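Brarkinon Bin Picking Starter Package

For buyers who already own an arm and would like it to do something before August.

What you get: one open gray bin, a gripper mount, a cable dress kit and 5 straps. The arm is not included, and neither is the table. Tekleab sells a very nice table. So does any hardware store.

Price: $492 per cell, plus $200 if you want the Arnier mounting plate drilled to your pattern. Lead time from Brarberg is 3 weeks.

Budgeting note: people price the gripper to the penny and forget the cables. Leave slack at the wrist - more than looks tidy - and put spare straps on the first order. Freight on a second order costs more than the straps do. 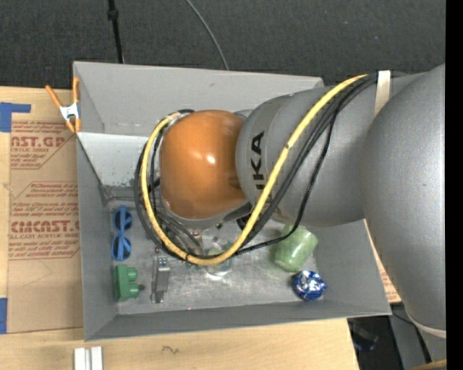

Mixed items in the bin, with cables strapped along the arm.

Clamps sold separately. Prices checked 7 June 2025.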